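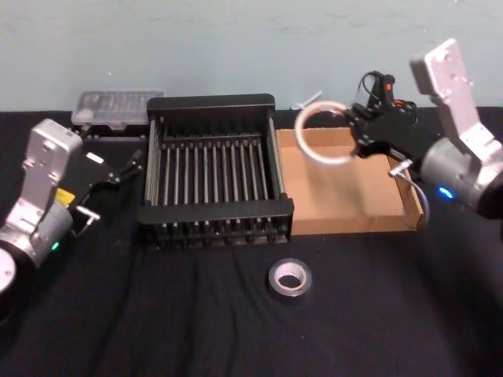
Grumgate Dry Cider, 750 mL

We don't usually go in for barrel-aged cider. Most of it tastes of vanilla and sawdust, and the price doubles for the privilege. Grumgate gets a listing because the oak stays in the background, although we'd still take the back label's "whispers of orchard honey" with a good deal of salt.

The fruit comes from Movham, a single block planted at 483 metres. The maker puts a lot of weight on that number. We doubt altitude explains much on its own, and would sooner credit the late picking.

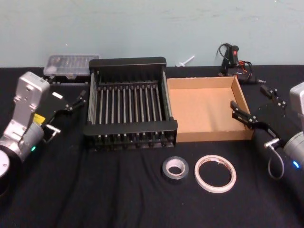
Fermentation is slow and the cider then sits for 2 years in old Pitomeck casks. What you get is dry, a bit tannic, pale straw in colour, with a bitter finish that some customers have sent back. Total run: 3,000 bottles. Our allocation: 147.

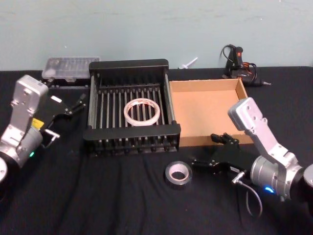

Glassware is where cider producers start talking nonsense. There is a branded flute, sold separately, and we've declined to stock it. Any white wine glass will do, washed without scented detergent and left to drain in an ordinary dish rack like the black one in the photo. Serve at cellar temperature. 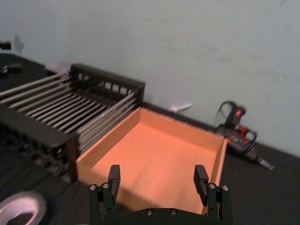
Cellaring claims run to ten years. We haven't seen a bottle that old, so we'd say drink it by the second October after purchase. Store it upright and out of the light. A shallow cardboard tray, such as the orange one shown, is plenty for keeping tasting notes and stoppers together.

Sold singly. No mixed-case discount.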